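# Does a Big Red Button Do More Than a Small One?

People love to say that a red button must be important. Should you believe them? Not so fast.

A button is a kind of switch. Inside many simple ones, two bits of metal sit with a tiny gap between them. Push down, the bits touch, and electricity can flow across. Let go, and a spring opens the gap again. The color of the cap has nothing to do with it. Neither does the size – a button smaller than a pea can start a very loud machine.

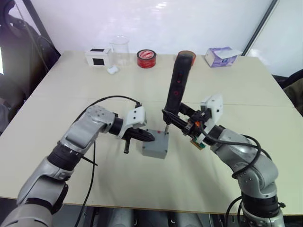 Arif Rondonuwu wrote to us that his sister says pushing harder makes the elevator come faster, and could we please settle it. Well, Arif, ask her how the elevator would know. Most elevator buttons can only tell "pushed" from "not pushed." A hard shove is still one push.

Ads deserve the same kind of question. Suppose a box says its button lasts for 2,494 pushes. Who did the pushing? Was it a finger or a tool? Did they test one button or 200?

Try it at home with a flashlight you're allowed to use. Press the button gently 3 times, then firmly 3 times, and write down what the light does after each of the 6 presses. Does pressing firmly make it any brighter? Check your notes before you answer.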